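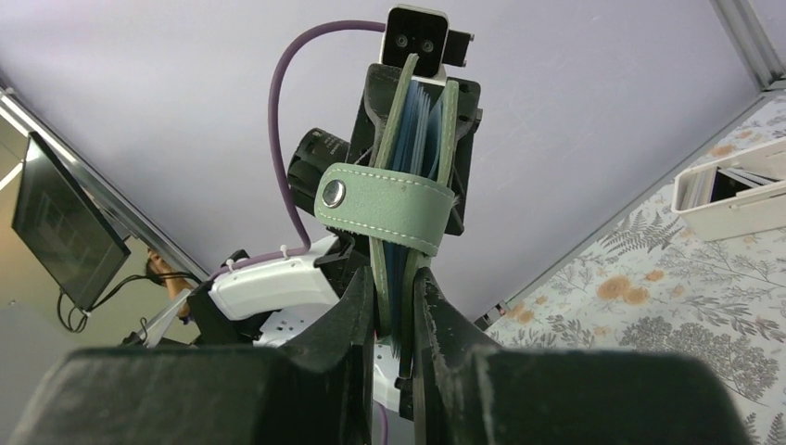

Open day at Clavar, Nonthorpe site: who went?

Forum: Automation and Machinery > Visits and Shows

millrace_tom
Posted Aug 25, 2021

I went to the Clavar open day in Nonthorpe and said I'd write it up for the people who couldn't get a slot. They took groups of 15 at a time through the arm lab on the ground floor, then up to the packing line, then coffee.

The arm lab was the part I went for. Two arms on one bench, handling small household and office things. When our group got there the object was a green card holder, the kind with translucent blue sleeves and a strap with a snap. Sotiris Karras ran the demo and took questions while it was going. Each group got 20 minutes, too short if you wanted to ask anything about the grippers.

Main points from my notes:
The arms were being driven by an operator for most of our slot. They do run on their own for some tasks, but he was clear about which was which.
Grip force is set per object at the moment. He'd like to get rid of that.
They have handled 794 different objects so far and keep a list.
Cables run on the outside of the arms with ties. I asked about wear and he said they check them every morning.

The packing line was a normal packing line. Two case erectors and a palletizer, nothing you haven't seen.

dockside9
Did they let you drive it?

millrace_tom
No. Some people in the group before ours got a turn, from what I heard in the coffee line. We ran late and it got dropped.

Ferrous_Bea
I was in one of the morning groups and I did get a turn, maybe two minutes. It's harder than it looks. My problem was depth. Side to side I was fine within a few seconds, but I kept stopping short of the thing I wanted to pick up. Periklis Chrysikopoulos was standing next to me and told me to watch the wrist view and ignore the arm itself. That helped a lot.

I had a plastic cup. I'd have liked to try the card holder. Anything with covers that can open is going to behave differently from a cup.

gantry_old
I'll be the one to say it. A person can pick up a card holder. I did 30-odd years on pick and place, and if you had shown my old boss a bench where somebody sits and steers an arm to pick up a wallet, he would have asked what the somebody was for. I don't see what the visitor was supposed to take away from it.

Ferrous_Bea
They record the operator doing it and use that to train the arm. That was explained at the start. You may not like it but there's a purpose to it.

gantry_old
I understand the idea. My point is about the open day. They advertised "see our robots at work" and a good part of what people saw was a person at work.

millrace_tom
That's a fair complaint about the flyer. On the day itself Karras said it in the first minute, so I didn't feel misled. I agree the flyer should say it.

On the object, I disagree with you. A rigid box of known size is easy. With this one you have two covers that spread at the top and a stack of thin sleeves between them, and you're holding it by the bottom with two fingers. Squeeze it down there and the top wants to fan out. I thought it was a good choice for a demo, better than the blocks they had at Holtodmont two years ago.

dockside9
Holtodmont was terrible. 300 people in one hall and a rope you couldn't get past.

pneu_matt
Question on the fingers. Flat faces or shaped? We're looking at two-finger grippers for small cartons and the supplier wants to sell us shaped pads for every size.

millrace_tom
Flat where they meet the object. Dark material, I didn't get to touch them. The fingers slope in toward each other and end in a vertical face. I'd guess they stay with flat so they don't have to change anything between objects, but that's my guess and I didn't ask.

Ferrous_Bea
I asked about pads. The answer was that they swap them when they get shiny, and that flat covers most of what they do. Very thin things lying on a table are the exception. For those they slide the object to an edge first.

For cartons I'd start flat and only buy the shaped ones if you see slipping.

pneu_matt
Thanks. That's what I wanted to hear.

gantry_old
Flat with a decent rubber will do cartons all day. On that we agree.

Lã_workshop
Sorry to miss this. We're a small shop and I'd been hoping to ask what they use for hand-eye calibration and how often they redo it. Did that come up?

millrace_tom
Only partly. The cameras are mounted on the end of the arms. Someone in our group asked what happens if one gets knocked, and Karras said they stop and recalibrate, and that it takes less time than it used to. No figure given. I didn't catch the name of the method.

Lã_workshop
OK. With the camera out on the wrist like that I'd be worried about it catching on things when both arms are working close together.

Ferrous_Bea
Periklis said that was the most common way to lose a morning. New operators watch the fingers and forget how much hardware is sitting behind them. They start everyone on one arm for the first week.

dockside9
How was parking?

millrace_tom
Bad. Use the lot behind the tile warehouse and walk, it's about five minutes. The gate on the main road was closed and the sign sends you the wrong way.

gantry_old
Are they doing another one? I'd go, for the record. I'd want to see the thing run with the operator's hands in his pockets.

millrace_tom
There was a sign-up sheet at the front desk for the next date, not fixed yet. I'll post in this thread if I get an email. Groups will be smaller next time and everybody who wants a turn is supposed to get one.

Lã_workshop
Please do. I'd bring two people.

pneu_matt
Put me down as interested too.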